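Kalto mobile client: progress report to Daltora
Reporting date: 2021-05-30

We use cookies to improve your experience. By continuing to browse you accept our cookie policy.

1. Status
Build 129 of the Kalto client went to the closed test group. It covers sign-in, the contact list, direct messages and photo upload. Group messages are still behind a switch and are off by default. The test group stands at 679 accounts, all on Android. The iOS build is held until the push certificate is reissued.

2. Faults
Of 17 faults open at the last report, 12 are closed. The remaining five concern the message queue: items written offline are sent twice if the phone changes network during a retry. Grimau has supplied a revised sync library. It cures the fault on the bench but adds a delay on first launch, and we have asked for a second revision.

3. Privacy settings
Harries has reviewed the default settings. Two changes were requested: contact upload must be opt-in, and the "last seen" time must be hidden from people outside the contact list. The first is merged. The second needs a server change and is planned for June.

4. Spending
Within budget. The hosting line is underspent and we ask to move the balance to device testing.

5. Next period
Close the queue faults, complete the server change, submit the iOS build for review.

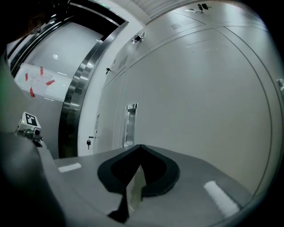
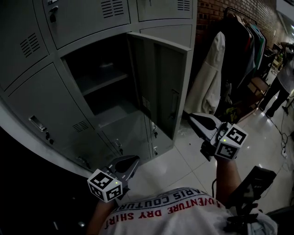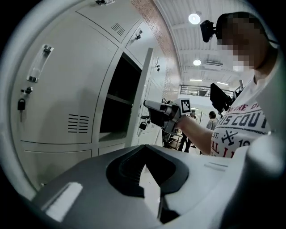
Indoor views. Second picture: grey lockers, one compartment open.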